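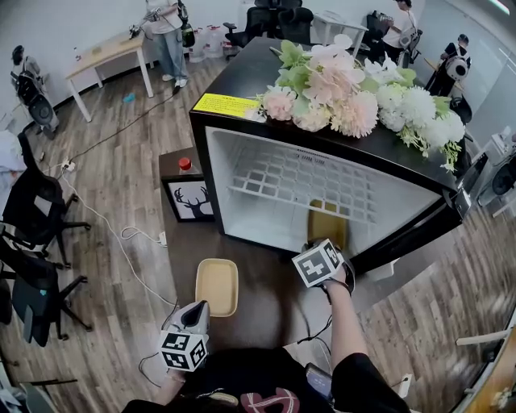
A black mini fridge with its door open and artificial flowers on top.

Elesgate residence applications open for fall

Posted 2/3/23

Applications for student residence at Elesgate College's Flestville campus are now open for students starting or returning in September. Both residence buildings, Obradović Hall and Baraline House, are taking applications through the housing portal.

The main change this year is to how rooms are assigned. First-year students who apply by the priority deadline will be guaranteed a place in residence, as before, but they will now choose their own room from those available in their building. In past years the housing office matched students to rooms over the summer and sent out the results in a single email.

Pramila Nautiyal, who manages student housing at the college, said the old system produced a lot of phone calls.

"Students would get their room and then want to know whether they could be on a quieter floor, or closer to a friend from home," she said. "We'd spend weeks on swaps. Letting people pick from a floor plan should take care of most of that before anyone moves in."

Each applicant will be given a time slot for room selection. Slots are assigned at random among students who have a complete application and a paid deposit by the priority deadline. After that, slots go out in the order applications are completed. A student who misses a slot can still log in later and choose from what is left.

The deposit is $100 and is applied to the first term's residence fees. It is refundable if the college does not offer a place in the student's program, or if the student cancels before room selection begins. Students sponsored by a band council, a government or an employer can ask to have the deposit deferred, and should do so by email before submitting the application form.

What is in each building

Obradović Hall is the older of the two buildings and sits beside the library. It has single and double rooms along shared corridors, with washrooms on each floor and a common kitchen at the east end. Students living there must buy a meal plan. The ground floor has a study lounge, a mail room and the residence front desk, which serves both buildings.

Baraline House is across the playing field, next to the trades and technology wing. It is made up of three-bedroom suites, each with its own kitchen and bathroom. Meal plans are optional for Baraline residents, and a smaller plan for weekday lunches will be offered for the first time this fall.

Upper-year and mature students have usually preferred Baraline House. First-year students may apply for it, but a number of suites are held back for returning residents until their own selection period has closed. Couples and students with children are not housed in either building. The housing office keeps a list of off-campus rentals in Flestville and can help with a tenancy agreement.

One floor of Obradović Hall will continue as a quiet floor, with quiet hours starting earlier in the evening than elsewhere in the building. Students choosing a room on that floor will be asked to agree to the rules before their selection is confirmed.

Accessible rooms are not part of the general selection. Students who need one, or who need to live near a lift or have a private washroom for medical reasons, should fill in the accommodation section of the application. A member of the housing staff will contact them before selection opens. Documents from a doctor or other health professional can be sent afterward and do not hold up the application.

Roommates

Students who want to share can form a group in the portal once their applications are complete. The person with the earliest time slot chooses for the whole group. Everyone in the group has to accept the invitation first, and anyone who has not accepted will be left out of the booking.

Students applying on their own can fill in a short profile covering sleep habits, study habits and how they feel about guests. The profile is visible to other applicants for the same building. Filling it in is optional — the housing office will place students without one, but they may have less say in who they live with.

Milovan Vidmar, a second-year forestry student and a residence assistant in Obradović Hall, said he would encourage new students to answer the questions as they really are at home.

"People write what they think sounds good," he said. "If you go to bed late and you like having music on, put that down. There's someone else who does the same and you'll both have an easier year."

Vidmar moved to Flestville without knowing anyone at the college and was matched with his roommate under the old system. The two are now sharing a suite in Baraline House next year with another student from their program.

Seeing the rooms

Students and families can see a sample room in Obradović Hall and a suite in Baraline House as part of the regular campus tour. Tours leave from the main reception desk and should be booked online. Residence is the last stop, and visitors who have already toured the campus can ask to join the group at that point.

For those who cannot travel to Flestville, the housing office will run two online information sessions in the coming weeks, covering the application form, fees and move-in. The sessions will be the same, so there is no need to attend both. A recording will be posted on the housing page, along with the floor plans for each building and the room dimensions.

Nautiyal said most of the questions at these sessions are from parents, and that they tend to be about parking, laundry and what to bring. The packing list on the housing page has been updated. All rooms come with a bed, desk, chair, dresser and window blind. Bedding is not supplied. Space heaters, candles and hot plates remain off the list of permitted items in both buildings.

Move-in for new students takes place before orientation in September, with arrival times spread over the day by floor. Returning students move in afterward. Anyone who needs to arrive early, including international students and varsity athletes, can request it in the portal for an extra nightly charge.

How to apply

Applicants need a college student number, which is included in the offer of admission. Students who have applied to a program but have not yet received an offer can start the housing form using their application number and finish it later.

Fees for the coming year, the residence contract and the full list of deadlines are on the housing page. The contract runs for the fall and winter terms and cannot be taken out for one term only, except by students on exchange or on a co-op placement.

Questions can be sent to the housing office by email or asked in person at the residence front desk in Obradović Hall during office hours.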